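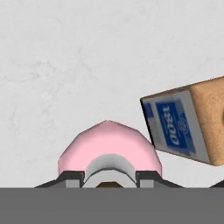
Figura 1. Entorno simulado: objeto rosado entre los dedos de la pinza, junto a una caja con la cifra «1800» en la etiqueta.

Informe de avance del segundo periodo
Proyecto Furkero – Buenas prácticas para la evaluación de manipulación robótica en simulación
Entidad financiadora: Fundación Dunleavy
Entidad ejecutora: Instituto Mendesix
Responsable del proyecto: Vittoria Rizzi

1. Objeto del informe

El presente documento da cuenta de las actividades realizadas entre enero y el cierre del segundo periodo, conforme a lo previsto en el convenio de financiación. Se refiere de manera específica al paquete de trabajo 2, cuyo resultado comprometido es una guía de buenas prácticas para el registro, la revisión y la publicación de ensayos de agarre en entornos simulados.

2. Actividades realizadas

Durante el periodo se completaron 1.575 episodios simulados de agarre sobre mesa. De ellos, 790 han pasado ya por la doble revisión establecida en el protocolo interno, a cargo de Soo-ah Myung y Sotiris Stefanou. Los restantes se encuentran en cola y se revisarán por orden de registro.

La redacción de la guía ha avanzado hasta su tercera versión. Los capítulos relativos a la nomenclatura de objetos y a los criterios de éxito se consideran estables. El capítulo sobre puntos de vista de cámara sigue abierto, pues los dos revisores mantuvieron criterios distintos sobre los episodios en los que la propia pinza oculta parte del objeto. La versión actual exige que el revisor clasifique estos casos como «contacto no verificable» cuando la superficie de apoyo de los dedos no resulte visible, y que no se deduzca el contacto a partir del movimiento posterior.

3. Reglas adoptadas

Las siguientes reglas son de aplicación obligatoria en todos los ensayos del proyecto:

3.1. Todo episodio se archivará con la versión del simulador, la semilla aleatoria y los parámetros de fricción empleados.
3.2. El criterio de éxito se fijará por escrito antes de ejecutar la serie y no podrá modificarse una vez iniciada.
3.3. Los episodios fallidos se conservarán en las mismas condiciones que los válidos.
3.4. Cuando haya un segundo objeto próximo al de interés, se anotará la separación mínima y cualquier contacto con él, aunque el agarre se dé por bueno.
3.5. Las imágenes generadas por ordenador se identificarán como tales en toda publicación.

La regla 3.4 se incorporó a propuesta de Manolis Zervas, tras comprobarse que la plantilla anterior no disponía de ningún campo para los objetos vecinos.

4. Desviaciones e incidencias

El cambio de plantilla obligó a reabrir 70 episodios ya revisados. La corrección ha concluido y no afecta al presupuesto, si bien retrasó 30 días la entrega del borrador al grupo externo de Rirdale. Dicho grupo – coordinado por Kalliopi Kokkinos – ha aceptado el nuevo calendario y remitirá sus observaciones por escrito.

No se ha realizado todavía ningún ensayo con equipo físico. Los resultados obtenidos hasta la fecha se limitan a la simulación y no deben citarse como prueba de seguridad ni de rendimiento en instalaciones reales.

5. Trabajo previsto para el próximo periodo

Se prevé finalizar la doble revisión, cerrar el capítulo sobre puntos de vista e incorporar las observaciones del grupo externo. Se solicita a la Fundación Dunleavy la conformidad con el traslado del entregable 2.3 al tercer periodo, sin variación de su dotación económica. El registro completo de incidencias y la tercera versión de la guía se adjuntan como anexos A y B.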